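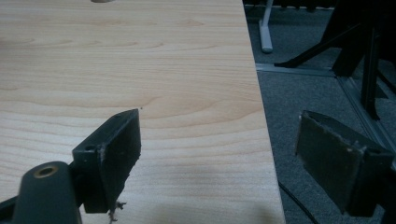

Flurina Auer told the Brevthorpe town meeting that she would give up her Saturday hours before she would see the reading room close, and that most of the people who use it would say the same.

The meeting was called after the county cut its yearly grant to the Brevthorpe library. The library will get 2938 dollars less than it asked for, and the reading room on Ruchti Street was the first item on the list of possible savings.

Under the plan put forward by the town, the room would stay open but for fewer days. It is now open five days a week. From November it would open on three, with the newspapers and the local history shelves moved to the main building on the other days. The children's hour would not change.

The room has 156 registered users, according to the library's own figures. Many of them live on the Clurkstead side of town and have no easy way to get to the main building — the bus that used to link the two was dropped last year.

Several speakers asked why the heating bill was so high. The town clerk said the boiler dates from before the last renovation and that a replacement had been priced twice. A new one would cost more than the whole cut, and the town has not set money aside for it. One man asked whether the windows could be fixed first. The clerk said she would find out.

The Asora bookstore has offered to pay for the newspaper subscriptions through next spring, which would save 755 dollars. The town has accepted the offer in principle but wants it in writing.

There was also a long discussion about parking, mostly to do with the spaces behind the post office. No change was agreed.

A vote on the shorter hours was put off until the next meeting. Written comments can be left at the front desk of the library or at the clerk's office before then. The reading room will keep its present hours through the summer and will be closed for one week in August for painting.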